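Section 4: Folding the staff shirts

Read Section 3 (Setting out the tables) first. If you skipped it, your tables are in the wrong place and you will find out at step 6.

The Moulin shop shirt comes in lime green and creases if you look at it sternly. These instructions replace the single sheet by Fabrice Boyer, which said "fold neatly" and was widely ignored.

4.1 Before you start

Use the middle table, the one in front of the drinks cabinet. The side table is for tape, small boxes and anything orange. Shirts that wander over there get taped to things.

CAUTION: Wipe the table and let it dry. Bottles from the cabinet leave rings, and a ring on the table becomes a ring on the shirt.

4.2 Folding

1. Lay the shirt on the table and open it out fully. If it has come from the bottom of the pile, give it one good shake.

2. Smooth it from the middle towards the edges with the flat of the hand. Do not tug at the collar. It will stand up a bit whatever you do.

3. Bring the sides in until you have something close to a rectangle. Close is fine — Chun-hung Man once used a ruler and managed four shirts before lunch.

4. Take hold of both lower corners and lift them together. Lifting one at a time gives you a diagonal, and diagonals do not fit in the Votorine box.

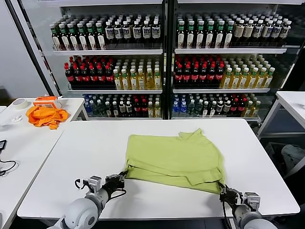
Carry the hem up towards the chest and lay it down in one movement. Pause halfway and the fabric will settle where it likes, usually somewhere you have just smoothed.

5. Check the shirt from the side, at table height if your knees allow. Shallow wrinkles can stay. A ridge you could lose a coin behind has to come out, so open the shirt up and go back to step 2.

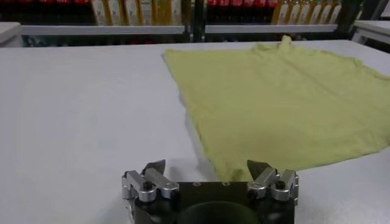

6. Turn the folded shirt a quarter turn and slide it to the finished end of the table. It should fit the 281 mm card with the collar showing. If there is no finished end, see Section 3, as advised.

NOTE: The box takes 15 shirts. It will accept a sixteenth and then refuse to close.

4.3 If it all goes wrong

Sooner or later you will have a heap in front of you. Do not try to fold a heap. Find one corner, any corner, and pinch it.
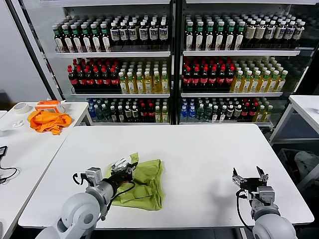 Keep hold of that corner and feel along the edge with the other hand for the next one. If you meet a sleeve, you have gone the wrong way round. Once you have two corners, pull them gently apart, lay the shirt down and start again from step 1.

Orange cloths are not shirts and are covered in Section 5.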